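The notice that went up at the Flondari laundry in Brirkville last May was one page long, and it used the word "partner" 6 times. Staff were going to partner with a folding system supplied by Jatau. Nobody would lose a job. The people on the evening shift read it, and several of them started looking at other listings that same week.

They had their reasons. When the flatwork ironers came in, the sheet line went from nine people to four, and that notice had been friendly too. But sheets are easy. A sheet is a rectangle, and it comes back a rectangle. Clothes are where the money leaks out of a place like Flondari, which takes in uniforms, nursing home laundry and whatever households drop off at the counter. A shirt arrives inside out, with one sleeve swallowed by the other, and a person fixes it without looking down.

Jatau's answer is to have people teach the machines. Some of the folders have been moved off the tables and onto what the company calls demonstration work, paid by the accepted fold. They do it at home, on whatever flat surface they have, with a gripper in each hand. The quota is 145 folds a shift. A fold that slips or takes too long is rejected, and the pay for it goes too.

I went in expecting to be impressed, and I'll admit the grippers are clever. They are also slow. Picking up a hem with two yellow fingers is a different job from picking it up with ten of your own, and workers who were the fastest on the floor say they felt like beginners for weeks. 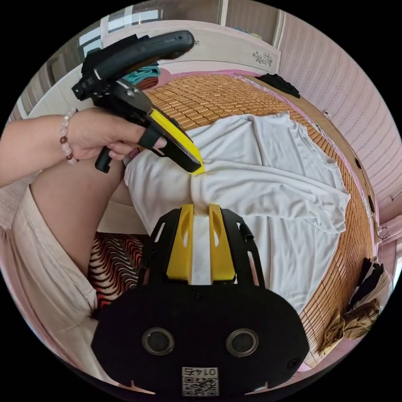 Mbeki folded at the Brirkville plant before signing up for the home work, and takes a dimmer view than the notice did: the hourly money comes out lower once the rejected folds are gone, the wrists ache in new places, and what bothers people most is that they were never told what happens when the machine has learned enough.

Management's reply to that last point is a number. The plant will need 342 trained hours before a robot touches a customer's shirt, and there will be "new roles" afterward. Asked to name one, they offered "quality partner." I asked what it paid. That hasn't been settled.

Maybe it will work out. The first 3 machines are due on the floor this year, and the folding tables are still there — for now, with people standing at them.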